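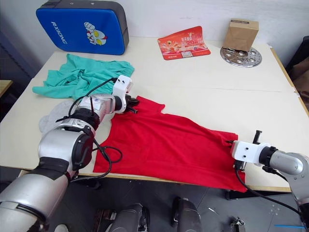
Progress report: Eynon Clothing Exchange
Submitted Tuesday, November 13, 2018
Prepared by Myfanwy Mostyn

Activity since June

The exchange has opened every Saturday except one, when the hall was closed for work on the boiler. Families bring in clean clothes their children have outgrown and take what they need in the next size up. We gave out 300 school shirts before the fall term, mostly in sizes 6 to 10. T-shirts in adult sizes move slowly and we have stopped accepting them until the shelves clear.

Repairs

Elis Lougher runs the mending table on the second Saturday of the month. Zippers and torn hems are the usual jobs. More than 100 items have been mended and put back on the rails. Thread and replacement zippers have cost less than planned, but the second sewing machine needed a new motor and that used up the difference.

Kodwood site

The Kodwood opening is behind schedule. The lease was signed late and we are still waiting for the electrician's certificate. Ffion Bellis has nine people ready to work there once it comes through.

Spending

Rent and insurance are on budget. Van hire is over, due to extra trips between Eynon and Kodwood with shelving. We ask to move $100 from printing to transport to cover it.

Next period

Open Kodwood, sort the winter coats, and agree on storage for out-of-season stock with Rhydian Lewis at Vikham.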